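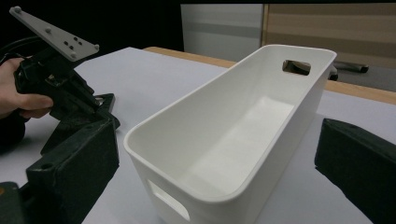
A standing ovation used to mean something

I have been to 30 plays and musicals in the last few years, and at every one of them the audience stood up at the end. Every one. That includes a three-hour drama at the Prallthorpe Playhouse during which the man beside me slept from the second scene to the intermission. When the lights came up he was on his feet before I was.

I don't blame him. Once the row in front of you stands, you can either stand too or applaud somebody's coat.

Theater people will tell you this is a sign of health. So-yul Woo, who ran the Prallthorpe for nine seasons, wrote in a program note that audiences "have become more generous." Maybe. Tickets have also become more expensive, and I suspect that has more to do with it. If you have paid for two good seats, parking, dinner and a sitter, you need the evening to have been a triumph. Standing up is how you sign the receipt.

The show that finished me off was "Oltow," the shipwreck musical that came through town in May before anything was closed. You may have read that it was the event of the year. It had one fine song, a very large boat, and a second act that went around in circles until somebody drowned. Man-sik Noh was excellent as the ship's cook and had maybe ten minutes on stage. The house holds 1346, and I would guess that all of us stood, me included, for a cast that looked a little embarrassed by it. Noh got the same noise as the boat.

What is an actor supposed to learn from that? Yi-an Ahn, who played the captain's wife in the same tour, told a radio interviewer that she stopped listening to curtain calls years ago and goes by the coughing. A quiet house in the middle of a long speech tells her more than anything that happens after the lights go down. I believe her.

The usual answer is that it does no harm. People are happy, let them be happy. But it shows up on the posters, where "nightly standing ovations" is now printed as if it were news, and it shows up in what gets booked. The 344-seat Floltbridge used to take a chance on odd little plays that sent people out arguing on the sidewalk. Its last few seasons before the shutdown were built around big finishes, and the key change comes right when you think it will.

When the theaters open again we are all going to leap up on the first night, and I'll do it too, probably before anyone has said a line. Fine. Give it a week. After that I plan to stay in my seat and clap hard for the cook.

Kyung-tae Min, 24 Jan 2021

Contact the arts desk | Letters to the editor | © 2021 Prallthorpe Review | Back to top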